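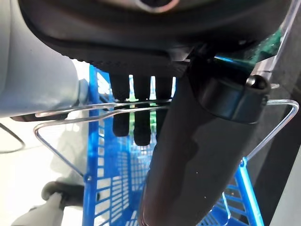

Can robots do shop work yet?
Pavithra Subramaniam, Keldale project group

My question was simple - could a machine take over the shelf jobs I did last summer at the Clorkdale corner shop? I picked drinks because bottles look easy. They're not! They roll, they lean on each other and half of them end up facing the wrong way.

A person just grabs one and looks at the next. For a robot, each bottle is a new little puzzle, and the basket gives it one more thing to keep hold of.
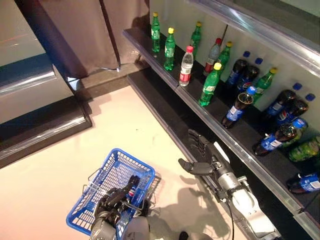
Fig. 2. Left hand on a Pepsi bottle in the basket, right hand open by the shelf.

I gave myself 20 minutes at my old shop to time my own hands, and managed 89 bottles (two dropped). My guess is that I'd still get hired first - but I'd like to ask again in May.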